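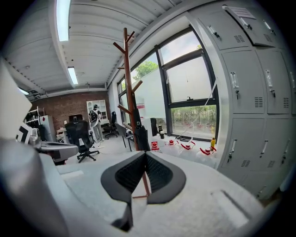

Karkby coat stand: three months in a shared office

I have a long and expensive history with coat stands. My first one was chrome and came down every time somebody hung up a parka. The second had those tiny pegs that poke a bump into the back of every sweater you own (I still have a cardigan that looks like it's growing a fin). So when our office finally got sick of jackets on chair backs, I was the one who got to pick, and I went with the Karkby, in wood.

It was $55 and the box showed up on a Tuesday, just before lunch. Putting it together took me 40 minutes, and a good chunk of that was me screwing the middle section in upside down and not noticing until the pegs pointed at the floor. The instructions are all drawings, and the drawings are small. No tools needed though, and everything lined up once I had it the right way around!

What I like

The pegs are the best part. They stick out at an angle, so a heavy coat stays put when you brush past it, and the lower ones are great for bags and umbrellas. I used to dump my tote under my desk and kick it all day long. I also just like having something wooden in an office full of gray.

Stability was my big worry. It's fine as long as you spread things out. Load up one side with wet wool in January and it starts to lean, so now we put the heavy stuff on opposite sides and it behaves.
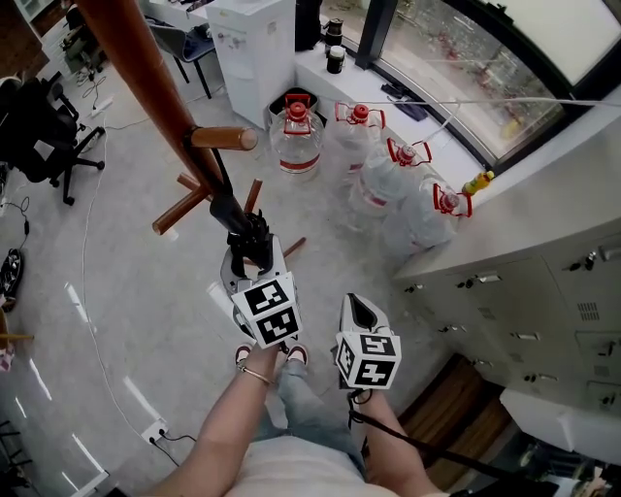 Ruth Nuttall wrote in after my first post to say hers developed a wobble in the second month, and that tightening the pole by hand fixed it for maybe a week. She ended up putting a rubber washer in the joint and hasn't touched it since. I tried the same thing with one from the junk drawer and yes, much better - thank you, Ruth.

What I don't like

The finish scratches easily. Delia Dumitrescu caught it with her belt buckle and left a pale line you can spot from the door. Also, the top pegs are a stretch if you're my height. I'm five foot one and I sort of toss my hat and hope.
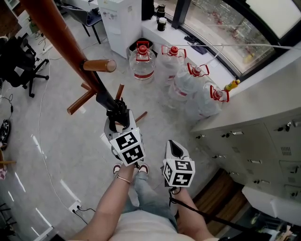 Karkby or Pilkington?

Howard Blackburn has the Pilkington at home and swears by it. It's heavier and you could probably hang a canoe on it, but it takes up a lot more floor and costs more too. For a hallway with room to spare, I'd go for that one. For a corner by a door I'd buy the Karkby again, washer and all.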